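Leave the bench cell where it is

The argument at our place this winter has been over whether to tear down the bench cell and rebuild it with fixed tooling. I look after that cell, so I have an interest, and I'll say at the start that I want it left mostly as it is. I also think the people who want it rebuilt are right on a couple of points, and I'll get to those.

For anyone outside Uvemthorpe, the cell is one arm over a table. It picks up household objects and puts them down somewhere else. The control software is Gistum, the job scheduler is Zulby, and the calibration routine is one we wrote ourselves and called Vashisht after the street the old workshop was on. None of it is exotic. Most of the hours that go into it are spent on setup and checking, and very few go into anything that would look like research to a visitor.

The case for fixed tooling goes like this. Every object gets a nest, every nest gets a dowelled position on a steel plate, and the arm always knows where things are. Changeover is quick. If a pick fails you know the fault is in the machine, so you know where to start looking. I worked for years on cells built that way and I liked them. If we were packing one product all day I would order the plate tomorrow.

We aren't doing that. The whole purpose of the cell is to handle things that are not in a nest. A bottle with a pump on it doesn't stand exactly where the last one stood. A clear pitcher is hard to see, and the light passes through it differently depending on where it sits. A plastic toy can lie on its side with the handle pointing any way at all. If you hold all of these in brackets, you have taken out the one part of the job we were given money to learn about. You would get a very good number at the end of the month and it would be a number for a different machine.

The strongest argument against me is the July log. We ran 841 picks that month and lost 130 of them. That was passed around as proof that the table was too loose. I went back through the losses before I answered, and it took me most of two evenings. The largest group came from one spell when the hand-to-camera calibration had drifted and the scheduler kept going anyway. Another group came from a finger joint that had worked a little slack. Fixed tooling would have hidden the drift for longer, and it would have done nothing for the joint except let us keep running on it.

So my view is that the money should go into maintenance, and that maintenance should be written down properly. At present it lives mostly in my head and on a sheet taped inside the controller cabinet door. The sheet says to check the finger joints for play before the first run, wipe the camera windows with the soft cloth and not with paper towel, run Vashisht on the bare table, then run it again with objects out and compare the two. If they differ by more than the limit, stop and find out why. The full check takes 11 minutes when nothing is wrong. People skip it when they are behind, and I have skipped it too.

I would change three things. Zulby should refuse to start a batch until the check has been logged that day. The cable along the arm should be replaced on a schedule, before it starts to stiffen at the wrist, because a stiff cable pulls on the last joint and you can chase that fault for a long time in software. And we should keep a spare set of fingers on the shelf, fitted and measured, so that swapping them is a short job and the worn set can be looked at without anybody waiting.

Now to what the other side has right. The table does need a datum. When somebody bumps it, we have no quick way to know how far it moved, and we end up recalibrating everything to be safe. Two corner stops bolted to the floor would fix that cheaply and would not touch the objects at all. They are also right that the written procedure for laying out a run is too vague. "Place objects naturally" means something different to each person who reads it. I would keep the variety and record the layout at the start of each run, so that a bad run can be set up again later.

The rebuild quote came in with roughly 8 weeks of downtime. I don't doubt the people who wrote it, but in my experience a cell that is taken apart comes back with new faults to learn. The faults in this one are known. Most can be found with a hand on the gripper and a look at the log, and they can be put right in an afternoon with tools we already own.

The decision is due on 23rd August. I have put the corner stops, the cable, the spare fingers and the scheduler change in as one request, and it comes to a small part of the quote. If it is turned down and the plate goes in, I will look after the plate as well as I can. I would ask that the old log be kept, along with the layouts, so that someone can go back to open-table picking later without starting from nothing. 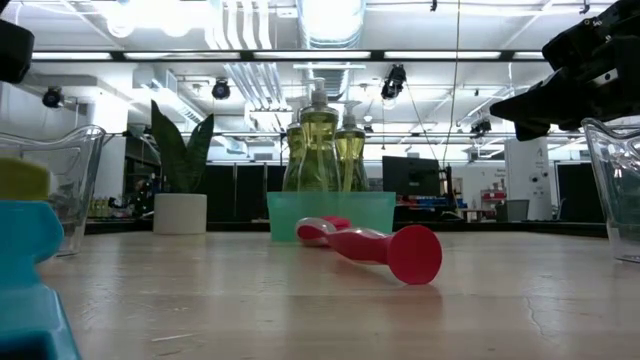 The bench cell at Uvemthorpe, with the gripper at right and soap bottles in the teal tub.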